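How to wash a backpack without ruining it

Most backpacks get washed twice in their lives: once by accident, in the rain, and once in a panic, when a banana has been forgotten over the summer. Mine was the banana. It went in during the first hot week of July and came out as something closer to chutney, and I have been a careful washer of bags ever since.

The label inside will probably tell you to sponge clean only. Labels are written by people who have never met a banana. Still, read it, and if your bag has leather trim or a waxed finish, stop at the sponging stage and leave the bath to the rest of us.

What you need

A bath, or a sink big enough to drown a backpack in
Mild liquid soap, without softener
An old toothbrush you have no plans to use again
A soft cloth
A towel you don't love
Somewhere airy to hang things

Empty it, then empty it again

Take everything out. Then open every zip, including the silly little one inside that is meant for keys, and take out whatever is in there too. My Tonum commuter bag has given up two pens, a bus ticket and a screw that I have never managed to match to any piece of furniture, though I have gone round wobbling all of it.

Turn the bag upside down outdoors and shake it. Then run the vacuum cleaner's narrow nozzle along the bottom seams, where the crumbs have set up home. Skip this and you will be making soup.

Spot clean first

Lay the bag flat on a table, front side up, and do the obvious marks before any serious water gets involved. Dip the toothbrush in lukewarm water, add a drop of soap, and work from the outside of the stain towards the middle. Going the other way gives you a larger, paler stain, and people will ask about it.

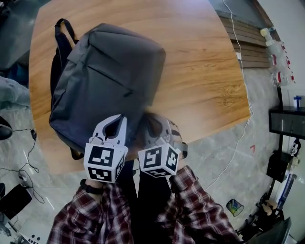 Dark grey backpack laid out flat on the table, front pocket facing up.

Pay attention to the carry handle and the shoulder straps. They spend all day against hands and necks and are far filthier than they look, particularly on a dark bag. Brush along the weave, wipe with the damp cloth, rinse the cloth, and try not to look at the water.

Zips get a dry brushing only at this point. If one sticks, rub the teeth with a pencil or a bit of candle. I paid good money for a tube of Reisinger zip balm once and it did exactly what the candle did, only smelling of pine.

The bath

1. Fill the bath with enough lukewarm water to cover the bag. Hot water fades the fabric and can loosen the coating on the inside.
2. Add a small squirt of soap. Smaller than that. Foam is very hard to get out of shoulder padding.
3. Push the bag under and hold it down until it stops fighting.
4. Leave it for half an hour.
5. Go over the base and the back panel with a soft brush.
6. Drain, refill with clean water, and squeeze the padding through. Repeat until the water stays clear, or until you decide that it is clear enough.

Can you use the washing machine? Some people do, on a cold gentle cycle inside a pillowcase, and they tell me it is fine. I did it once with an old Hokix daypack. The coating came off in flakes and I was picking them out of my socks for weeks.

Drying

Don't wring it. Press it between the folds of the towel, then hang it upside down with all the pockets open. Keep it off the radiator and out of strong sun. The straps take longest – give them a full day, and then another one, however dry they feel. Damp padding smells of pond, and you'll have to start again from the bath.

If the bag has lost its shape, stuff it loosely with a dry towel while it finishes. Newspaper works too, but the ink can come off on a pale lining.

Once it is properly dry, you can spray the outside with a water repellent. Two thin coats beat one thick one, and do it outdoors unless you want a waterproof kitchen.

Related guides
Getting the smell out of a lunch box
How to fix a zip that has lost its mind
Flallevden canvas tote: still holding up?
Cleaning trainers without boiling them

Comments

mudlark262
Did the bath method on my son's school bag. The water went the colour of gravy. Four rinses and I gave up, but it's a different bag now.

Plumtree
What about bags with a stiff back board? Mine doesn't come out.
Reply from the author: If it's plastic, bath it as normal and allow extra drying time. If it might be card, sponge only.

ottoline_b
Candle trick worked on a tent zip as well. The candle was vanilla, so now the tent is too.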